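About Wemiseck

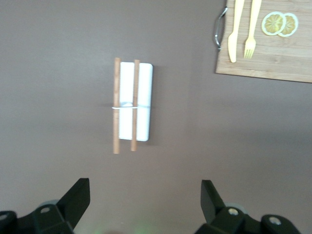
Chopsticks on a folded napkin.

Wemiseck supplies and launders table linen for restaurants, canteens and hotels. The company was set up in Taltton in 1987 and still works from the same site on the Funlow road, which now holds the wash house, the finishing room and the stores.

What we supply

Our standard range covers napkins, tablecloths, slip cloths and waiting cloths in cotton and in polyester. Cotton absorbs better and takes a firmer fold. Polyester holds its colour for longer and dries faster. Customers who are unsure can ask for a sample pack of both before signing.

All linen is hired. It stays our property and is replaced at our cost when it wears out through normal use. Burns, cuts and bleach marks are charged at the rate given in the contract.

How the service runs

Each customer is given a stock level based on covers per service, plus a reserve. Soiled linen is collected in the bags provided and clean linen is left on the same visit. Bags should be kept dry and tied. Wet linen left in a closed bag will mildew, and the marks do not always come out.

Items are sorted by fibre and colour, washed, pressed and checked by hand. Anything with a stain or a pulled hem goes back for a second wash or to the repair bench. Pieces that fail twice are cut down for wipers.

Enriquez

In September we took over the linen rounds of Enriquez, a smaller laundry on the other side of Taltton. Existing Enriquez contracts run on unchanged until their renewal date. Invoices now carry the Wemiseck name.

Terms

Minimum contract: 2 years
Minimum order: 30 pieces per delivery
Changes to stock level: 2 working days' notice

Page last updated 2025-01-02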